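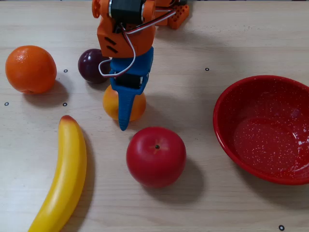

*A red bowl and fruit on a pale wooden table.*

I have been thinking lately about the fruit bowl, and about why so many of the houses I visit have stopped keeping one. I don't mean the decorative kind, up on a shelf with a layer of dust in it. I mean a plain bowl on the kitchen table, with whatever is in season, that anybody walking by is allowed to raid without asking.

My grandmother kept hers next to the telephone in the house on Grekergate, and it did more for the manners of our family than any lecture I can remember. You took a pear, and if it was the last pear, you said so. You offered the good half to whoever was sitting there. My cousins and I would stand around eating plums over the sink, telling each other things we would never have said at the dinner table, and somebody's mother would wander in for an apple and end up staying until dark. I still think of that as the real living room of the house, and there wasn't a comfortable chair in it!

These days we keep our food put away. We have pantries with doors and drawers inside the doors, and snacks sealed up in their own little bags, one to a customer. I understand it (I have raised children, and I have bought the little bags by the box), but a sealed bag is a private sort of thing. You eat it in the car. You can't very well offer half of one to a neighbor who has dropped by to return a ladder.
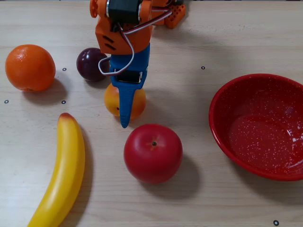 *A peach and a plum, with the bowl still empty.*

My friend Solène Renaud disagrees with me, and she does it kindly. She says fruit left out on a table goes bad, that she grew up in a home where waste was a serious matter, and that a bowl of bananas turning brown makes her feel scolded every time she passes it. I take her point. I have thrown out my share of soft peaches, and there was one November when I forgot a lemon until it had grown a fur coat.

My answer is that most of us fill the bowl too full. We come home from the store with enough for a photograph, and then we're surprised when a household of two can't get through it. A few pieces will do. When they're gone, you buy a few more, and you get the small pleasure of choosing them.

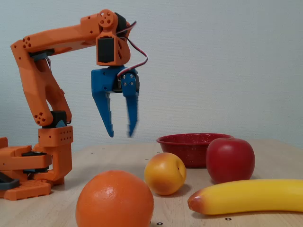
## What a visitor sees

I learned the rest of this from Gediminas Zariņš, who lived downstairs from me for several years when I was renting on Balogh Street. He was not a wealthy man and he didn't cook much. But his door was usually open in the afternoon, and just inside it was a stool with a dish of apricots or cherries, or in winter a couple of oranges. He never said "help yourself." He would only nudge the dish an inch in your direction while he talked about the soccer scores.

I must have climbed past that door a thousand times with my groceries, tired and not in the mood for anybody, and I stopped more often than I meant to. It is hard to stay in a bad temper while you're peeling an orange.

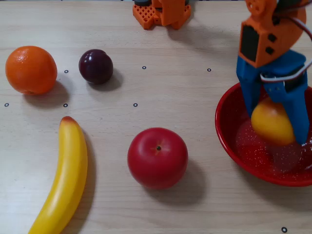 I know an orange can't mend a neighborhood. We have bigger troubles than where we keep the produce, and I wouldn't want anyone to think I had missed them. Still, most of the friendships I have held onto began with something very small being offered, and fruit is a comfortable size for that. It doesn't put anyone in your debt. There's no plate to wash and return.

So I would ask you to try it for a month. Take whatever bowl you own, chipped is fine, and put it where people come in. Solène has promised to try it too, on the condition that I come over and eat whatever starts to go soft. I'm due there this afternoon, and she tells me there are two pears waiting.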